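Change Your Own Oil, At Least Once

I put off doing my own oil for 2,000 miles past the sticker, and what a waste! Four quarts, one filter, a drain pan, and I was grinning like a kid. You hear the plug let go, you see what your engine has been living on – and suddenly the car feels like yours. Shops are fine. I still use one for brakes. But try it once, please!

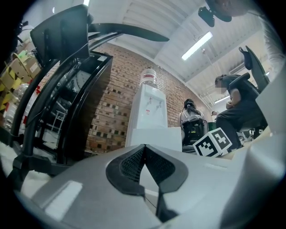 What about the old oil?

Pour it back in the jugs and take it to the parts store. Mine takes it free.

© Lambros Christodoulou | Contact | Back to top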